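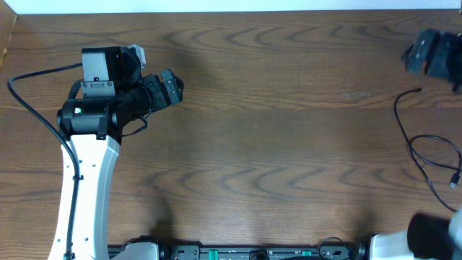 *The Wesberg bench, both arms on the rail.*

# windley-cables

Hi! I'm Nayara Falcão, and this is my little pile of cable-handling demos, all driven by hand over remote control. Adalberto Medeiros did the other half of the driving (his are the smooth ones, you'll spot them fast). We're sharing it so other people who teach arms by teleop can train on something messier than blocks and cups.

## What you get

- 110 episodes, of which 78 are marked `good`
- 3 tasks: `bring_ends_close`, `uncoil`, `park_arms`
- joint positions, gripper opening and the head camera view
- a `notes.txt` per episode, mostly me grumbling

## How we drove it

We each held a pair of Moreck leader handles and the arms copied us. No scripts, no planner, just hands! Every episode begins when the driver squeezes both handles and stops on the second squeeze, so expect a bit of dithering at the start. I tried trimming it and ended up chopping off real motion, so I put it all back. 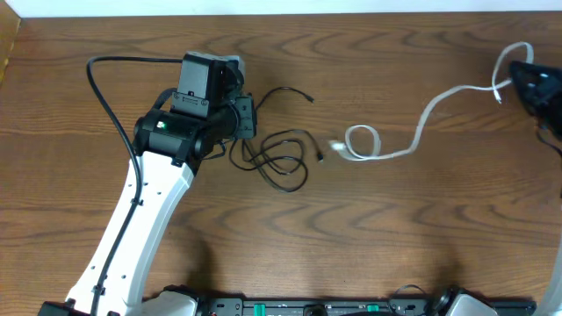
Windley Notes, Issue 2

For `bring_ends_close` the goal is a black plug and a white plug lying on the wood with their tips facing each other and a small gap left between them. You don't have to push them together. Loops in the rest of the cable are fine, leave them be.

The wood grain is dark and wavy, and my first policy kept getting distracted by it (so did I, at the end of a long August evening). Color jitter helped a lot. Shadows from the arms move around too, and I'd keep those in.

## Loading

```
python load.py --task bring_ends_close --only good
```

## Still to do

Adalberto wants to redo `uncoil` with slower wrist turns, and we'd love a second set from the Bragança bench. If you find a mislabeled episode, open an issue with its number and I'll fix it!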